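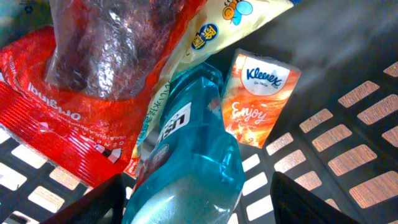
Thérèse Charbonneau asked me by the coffee table whether I pack my own bags as slowly as the robot does. I do now, after the open day in Binville in September.

What I took home from the Grekard demonstration:

Bottles go first, lying against something firm. The arm needed 15 seconds to choose where to take hold of one, and I used to give it no thought.

Keep snack bags and bread away from anything heavy. A crushed bag is also hard to grip, the operator told us.

Put tissues at the side, where you can reach them.

Leave some free space in the basket. With 2 fingers you need it, and with ten it is still pleasant.

The next demonstration is at Wiriya, room 124.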